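Lernen an der Stoffkante

Wie eine handgeführte Greifzange Robotern den Umgang mit Textilien beibringen soll

22. Oktober 2020

Textilien gehören zu den Gegenständen, an denen die Robotik seit Jahrzehnten arbeitet und die sich einer zuverlässigen Automatisierung dennoch weitgehend entziehen. Ein Metallbauteil behält seine Form, gleich an welcher Stelle es gefasst wird. Ein Kleidungsstück verändert sie bei jeder Berührung, und mit ihr verändert sich auch die Aufgabe. Im Vorhaben Lenum untersucht eine Arbeitsgruppe unter der Leitung von Grażyna Lis, ob sich dieses Problem über eine andere Form der Datengewinnung eingrenzen lässt.

Der Ansatz verzichtet in der Phase der Aufzeichnung auf den Roboter. Die Demonstrationen werden von Menschen ausgeführt, die einen Greifer mit zwei parallelen Fingern in der Hand halten und mit ihm Stoffe fassen, anheben, umschlagen und ablegen. Eine am Werkzeug befestigte Kamera zeichnet jeden Durchgang aus der Perspektive des Greifers auf. Aus Bildfolge, Bewegungsbahn und Öffnungsweite der Finger entsteht ein Datensatz, mit dem anschließend ein Steuerungsmodell trainiert wird. Da der Roboterarm später dieselben Finger und dieselbe Kameraanordnung trägt, entfällt ein großer Teil der Umrechnung zwischen menschlicher und maschineller Sicht.

Für die erste Auswertung standen 2.000 Demonstrationen zur Verfügung. Sie wurden an zwei Standorten aufgenommen, mit unterschiedlichen Tischflächen und wechselnder Beleuchtung. Diese Streuung war beabsichtigt. Frühere Modelle der Gruppe hatten sich an eine einzige Unterlage gewöhnt und versagten, sobald diese ausgetauscht wurde.
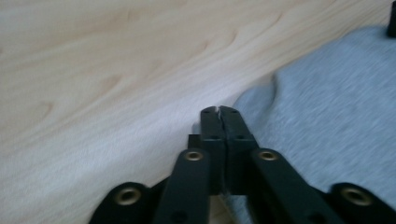 Besondere Aufmerksamkeit gilt dem Übergang zwischen Stoff und Unterlage. An der Kante entscheidet sich, ob die Finger eine einzelne Lage erfassen, mehrere Lagen zugleich oder keine. Die Arbeitsgruppe hat deshalb ein Verfahren entwickelt, das die letzten Augenblicke vor dem Schließen der Finger stärker gewichtet als den übrigen Bewegungsablauf. Das Modell, intern Vinix genannt, sagt zunächst den Verlauf der Stoffkante voraus und leitet daraus die Stellung der Fingerspitzen ab. Bewegungsunschärfe wird in den Trainingsbildern ausdrücklich belassen, weil sie auch im späteren Betrieb auftritt.

»Die Hand korrigiert im Anflug fortwährend, ohne dass die Person es bemerkt«, erläutert Lis. »Uns interessieren genau diese Korrekturen. In einer nachträglich geglätteten Bahn sind sie verloren.«

Die Ergebnisse fallen je nach Material unterschiedlich aus. Bei Maschenware mit mittlerem Gewicht fand das Modell die Kante verlässlich, auch wenn der Stoff in ungeordneten Falten lag. Schwieriger blieben glatte, sehr dünne Gewebe, deren Rand sich kaum von der Unterlage abhebt. Zwei Fehlerarten traten dabei wiederholt auf: Die Finger schlossen zu früh und schoben den Stoff vor sich her, oder sie setzten zu tief an und drückten gegen die Tischfläche. Für den zweiten Fall erprobt die Gruppe inzwischen nachgiebigere Fingerspitzen.

Offen ist ferner, wie viel Erfahrung die Demonstrierenden mitbringen müssen. Seit März werden ihre Aufzeichnungen getrennt nach Übungsstand ausgewertet. Die Durchgänge ungeübter Personen erwiesen sich keineswegs als wertlos — sie enthalten häufiger misslungene Griffe mit anschließender Berichtigung, und eben solche Verläufe fehlen in den sorgfältig ausgeführten Aufnahmen. In welchem Verhältnis beide Arten gemischt werden sollten, ist Gegenstand der laufenden Untersuchung.

An der praktischen Erprobung beteiligt sich die Wäscherei Dumitrescu, die das Sortieren und Vorlegen von Oberbekleidung teilweise automatisieren möchte. Die Steuerungssoftware Avach, auf der die Versuche am Roboterarm beruhen, wird dafür um eine Kraftbegrenzung erweitert. Ein Einsatz im laufenden Betrieb ist vorerst nicht vorgesehen. Zunächst soll der Arm einzelne Stücke von einer Ablage aufnehmen und an der Kante ausgerichtet weitergeben.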